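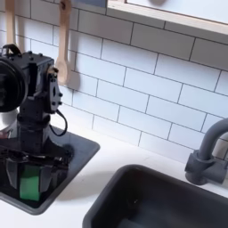

Applying Safety Rules and Operating Practice to a Small Servo Arm in a Play Kitchen Workcell
Project report, Automation Practice course
Alper Yalçınkaya and Dragica Yordanov
Submitted 22/04/2018

1. Purpose

Small arms built from hobby servos are used in teaching labs with little written procedure. The published standards for robot safety are aimed mainly at industrial machines, and a student who reads them finds requirements for fencing, interlocks and control cabinets that do not transfer easily to a bench. The purpose of this project was to decide which requirements do transfer, to write them as a short set of lab rules, and to run the arm under those rules for long enough to find out where they were unclear.

The rule set is called Bruststead in this report, after the name of the lab directory it was kept in. It has 22 rules. The full text is in the appendix submitted separately; only the rules that caused discussion or were changed are treated here.

2. Workcell and tasks

The workcell is a toy play kitchen with a counter, sink, faucet, cooktop and tiled back wall. It was chosen over a flat test board for its fixed obstacles at several heights. The arm has to work under a shelf and next to utensils that hang from hooks, and a path that is safe at counter level may not be safe 10 cm higher.

Two objects were handled in the logged trials: a green sponge and a green cube. Both are light and have no sharp parts. The pan stays on the play set during all trials but is treated as an obstacle. Rule 6 states that every item inside the reach of the arm is classed as either a workpiece or an obstacle before power is applied, and that the class does not change during a session.

Trajectories were written in Initz, the scripting package used in the course. Each trial consists of a move from the park position, a grasp, a transfer, a release and a return to park.

3. Basis for the rules

We began with the general method of machine safety: identify hazards, estimate the risk, reduce it by design where possible, then by guarding, and last by instruction. ISO 12100 describes this method, and ISO 10218 applies to industrial robots. We do not claim compliance with either. They were used as a checklist of questions.

The hazard list for this arm is short:

Pinching between the gripper linkage and a finger.
Pinching between two arm links at the elbow.
Impact to the hand or face when the arm moves without warning.
Snagging of a servo cable, followed by loss of position feedback.
Overheating of a servo held in stall.
Falling of the arm when torque is removed.

The last item was missing from our first draft. Removing power from a servo arm of this type does not hold it in place. The joints go slack and the arm drops onto whatever is under it. A stop button that cuts power is therefore safe for the operator only if the operator's hands are already outside the cell.

4. Rules that were changed

4.1 Stop function (Rule 3)

The first version said "Press stop if anything unexpected happens." This was replaced with two separate actions. A hold command freezes the joints at the present position with torque on. A power cut is used only when a person is touching or is about to touch the arm, or when a servo is overheating. Both controls are placed on the operator's side of the table, and the power cut is a physical switch that does not depend on the computer.

4.2 Speed during setup (Rule 8)

While a new path is being taught or tested, joint speed is limited to a quarter of the value used in trials. The limit is set in the servo controller. An early version set it in the Initz script, and Dragica pointed out that anyone editing the script could remove it by accident.

4.3 Cables (Rule 11)

Each joint needs enough cable slack to reach both ends of its travel, but slack forms loops, and loops catch on objects. The rule now requires the operator to move every joint by hand through its full range with power off and to check that no loop reaches a hook, a utensil or the faucet. This check takes two people, one moving the arm and one watching the cable.

4.4 Home markings (Rule 14)
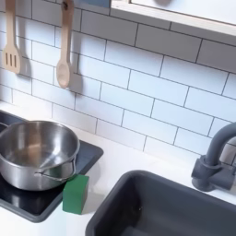
A workpiece must start from a known place, and the place must be free of contact with obstacles on all sides where the fingers close. We first wrote that the start point should be "clear of the pan." That wording was too loose. Two operators who read it chose start points that differed enough to need different approach angles. The current rule gives the start point as a coordinate in the counter frame and requires the operator to measure the gap to the nearest obstacle before the first trial of a session. If the gap is smaller than the width of one open finger plus 5 mm, the start point is moved and the log sheet is updated.

The handle of a pan counts as part of the pan. This is now written into the rule, since the first operator to use it measured from the rim.

4.5 Soft workpieces (Rule 15)

Grip force cannot be set directly on this arm. It is limited through the maximum current of the gripper servo and the closing angle. With a rigid cube, the servo stalls as soon as contact is made, so the closing angle has to be matched to the width of the block. A sponge compresses, and the same closing command continues further before the current rises. Rule 15 requires a separate gripper setting for each workpiece, recorded by name, and forbids reuse of a setting on an untested object.

5. Trial record

A total of 200 trials were logged. The controller also writes an event each time a limit is reached, a command is rejected or a hold is used. It recorded 1,406 events over the same period. Most were repeated current warnings from the gripper servo, written once per control cycle, and do not represent separate incidents. We recommend that later groups merge repeated warnings before counting them. Our own summary was delayed by this.

The hold command was used mostly during path setup. The power cut was used 2 times, in both cases for an overheating shoulder servo. No person was in contact with the arm on either occasion. After the second, a rest period between sets of trials was added as Rule 19.

6. Review by a second group

The rules were given to the Flestisska group, who work on a different arm in the same lab, and they were asked to start our cell from the written text alone. They completed startup without help but skipped the cable check, which at that time was on the second page. It was moved to the first page. They also asked who decides when two operators disagree about whether to continue. Our text did not say. Rule 1 now states that either operator may stop the work and that both must agree to resume - this includes resuming after a hold.

7. Limits of the work

The rules were tested with one arm, one play set and light objects. Water was excluded from the cell for the whole project, and nothing here should be applied to wet work without a new hazard list. The arm was never operated with an observer closer than the table edge, so the rules say nothing useful about shared workspace or hand-over tasks.

The measurement in Rule 14 was done with a steel ruler. A printed gauge block would be faster, and Hashmi, the lab's parts store, can produce one from the drawing in the appendix. The drawing has been checked against the finger width but the part has not been made.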